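The Flivville Bus

My aunt left me her half of a bus. I should say right away that it was not a good bus. It was a 1970s school bus somebody had painted the color of canned peas, and it sat in a field outside Flivville with grass growing up through the step. The other half belonged to a man she had been engaged to for one summer, and he wanted either his half out of the field or 390 dollars for it. He didn't care which, and he said so on a postcard.

I had the 390 dollars. I'm not going to tell you what it was supposed to be for (teeth).

So one morning in October I took the early train out of Rusham with a sandwich, a can of starting fluid and a key on a loop of red yarn, and I walked three miles from the station because I figured I'd be driving back. I was in a terrific mood! I sang most of the way. There was a dog who came along for part of it and then thought better of things at the creek.

The bus was locked. The key on the yarn did not fit the bus. It didn't fit the padlock on the gate either, or the little tin box wired under the bumper, and I tried it in all of them twice, then I sat on the step in the wet grass and ate the whole sandwich, including the half I'd been saving. My aunt used to say that a key always knows where it belongs, and I remember thinking that was a pretty dumb thing to say to a child.

I got in through the back window in the end. I left some skin on it.

Inside she'd taken out all the seats but the driver's and put in a bed, a stove the size of a shoebox, and a chest of drawers bolted to the floor. Everything smelled like mice and oranges. And in the top drawer, under a stack of placemats, there was a second lock. I mean the drawer had a false bottom with a keyhole in it, a tiny brass one, and you already know what fit.

I didn't open it right away. I'd like to say that was out of respect but I was scared it would be letters. I didn't want to read letters. I went and lay on her bed and looked at the ceiling, where she'd pasted a map of the coast, and found Vovcombe with a circle around it in pencil, and next to the circle the number 288 in her handwriting, all loops.

Then I opened it.

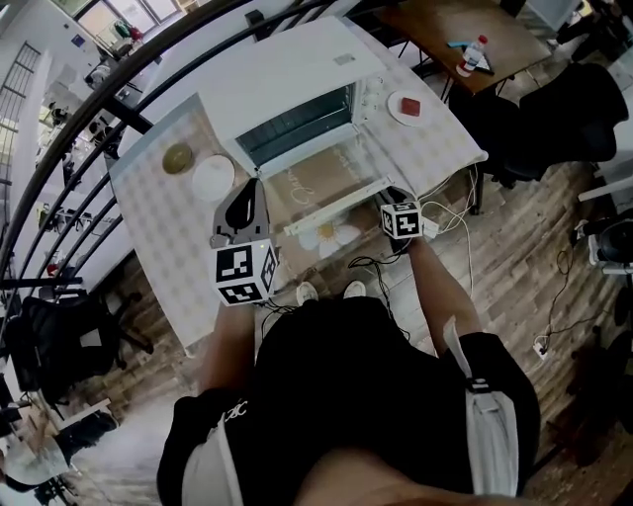
What Was in the Drawer

Bus tickets. Real ones, the little paper kind, held together with a rubber band so old it fell apart when I touched it. They were all for the same route, the 288 to Vovcombe, one way, and not one of them had been punched. She'd bought a ticket to the sea over and over and never once gotten on.

I don't know why. I've had plenty of time to come up with something and I've got nothing. She lived alone, she liked the radio, she made a very decent pot roast. She never mentioned the ocean to me except to say that it was overrated, and I guess now I wonder how she knew.

There was one other thing in there, a matchbook from a place called Ryu, with a phone number on the inside flap that was missing its last digit. I'll admit I went through all of them later, zero to nine. I got a tire shop, a lot of ringing, and a very nice lady who thought I was her grandson and kept me on for a while. Eight was disconnected. I've decided it was eight.

Anyway, the bus didn't start. I emptied the whole can of starting fluid into it and it coughed once like a man in church and that was it for the engine. By then it was getting dark and the last train back to Rusham was gone, so I stayed the night. I lit the stove. I found a can of peaches and ate them with my fingers, and when the wind came up across the field the whole bus rocked a little on its springs, and if you shut your eyes and were feeling generous you could pretend you were going someplace.

In the morning I walked back out to the road. The dog was at the creek again, same spot, like he'd been told to wait. I had the tickets in my coat pocket. They were years out of date and I knew that, but there's a stop right there by the feed store, and when the bus pulled up I held one out anyway. The driver looked at it for a long time. He turned it over and looked at the back.

"Vovcombe?" he said.

I said yes, please, and he punched it.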